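Jorkano Pomare 96: mein Sternenrad für den Hosentaschen-Himmel

Ich gebe es zu, ich habe mir zuerst eine App geholt. Dann stand ich im Juni kurz nach elf im Garten, hatte auf hellstem Display herumgewischt und sah am Himmel erst mal gar nichts mehr. Seitdem nehme ich eine drehbare Sternkarte mit, und weil ich so oft gefragt werde, welche, hat sie jetzt ihre eigene Seite in meinem kleinen Shop bekommen.

Die Pomare ist eine Scheibe mit 20 cm Durchmesser, beidseitig bedruckt. Vorne der Himmel für Mitteleuropa, hinten eine Tabelle mit 96 Objekten, die sich mit dem Fernglas lohnen (Kugelsternhaufen, ein paar Galaxien, viele Doppelsterne – mein Lieblingskapitel!). Man dreht das Datum auf die Uhrzeit und hat im ovalen Fenster genau den Ausschnitt, der gerade über dem Kopf steht. In der Sommerzeit bitte eine Stunde abziehen, das vergesse ich selbst jedes zweite Mal und suche dann den Arktur an der falschen Stelle.

Gedruckt wird auf Fullura, das ist eine matte Kunststofffolie, die Tau ganz gut wegsteckt. Meine erste Karte war noch aus Karton und hat sich nach einem Herbst gewellt wie eine Kartoffelchips-Packung. Die Schrift ist dunkelblau auf Creme und damit auch bei schwachem Rotlicht lesbar. Die ganz kleinen Bezeichnungen der Doppelsterne sind allerdings wirklich klein, da brauche ich inzwischen meine Brille.
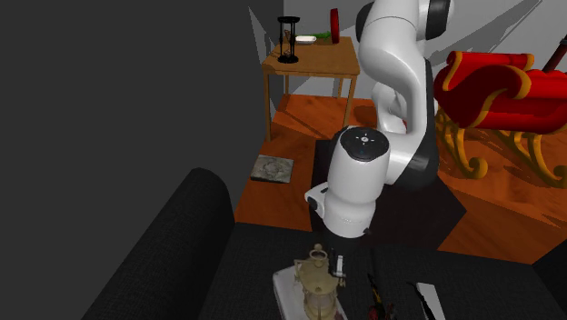
Indrek Kazlauskienė schreibt dazu, am Anfang habe ihn verwirrt, dass Osten auf der Karte links liegt, und er habe sie schon für einen Fehldruck gehalten. Erst als er sie über den Kopf hielt, mit der Nordkante nach Norden, habe alles gepasst. Er wünscht sich außerdem eine Fassung für Nordafrika, weil er dort oft Urlaub macht.

Danke, Indrek! Den Hinweis mit dem Über-den-Kopf-Halten lege ich jetzt jeder Karte als Zettel bei. Eine Fassung für 35 Grad Nord ist in Arbeit, da fehlt mir noch der Probedruck.

Was die Karte nicht zeigt, sind Mond und Planeten, die wandern ja. Steht also ein heller Punkt am Himmel, der auf der Scheibe fehlt, ist es ziemlich sicher Jupiter, Venus oder einer ihrer Kollegen.

Durchmesser: 20 cm
Material: Fullura, matt
Gültig für: 47 bis 54 Grad Nord
Objekttabelle: 96 Einträge
Auflage: 200 Stück
Dazu passend: Stoffhülle Skevix, dunkelgrau, mit Schlaufe für den Gürtel

Verschickt wird im flachen Karton, bitte nicht knicken lassen. Wer die Hülle gleich mitbestellt, schreibt einfach „mit Skevix“ ins Bemerkungsfeld, dann packe ich beides zusammen ein.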